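Okay, short thread on clutter rules for simulated tabletop scenes, since I spent my whole Sunday on ours at Vokance.

Rule one: spread things out. We want open wood between objects at reset. If two of them touch before the arm has moved, throw the layout away and sample again.

Rule two: mix your sizes. A big see-through bucket and a tiny red figurine on the same table will find more bugs than 50 identical cubes – trust me on this!

Rule three: fix the arm base before you touch anything else. We nudged ours 4 cm mid-project once (oops) and had to redo 39 layouts.

Rule four: let the background get weird. Tractor, canopy, whatever. If your policy only likes clean gray walls I don't want to hear about your success rate.

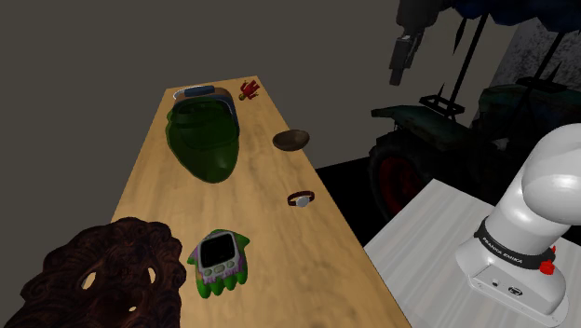
Next up is naming. The Odura style guide says lowercase and no spaces, and I'm sticking with it – argue with me in the replies.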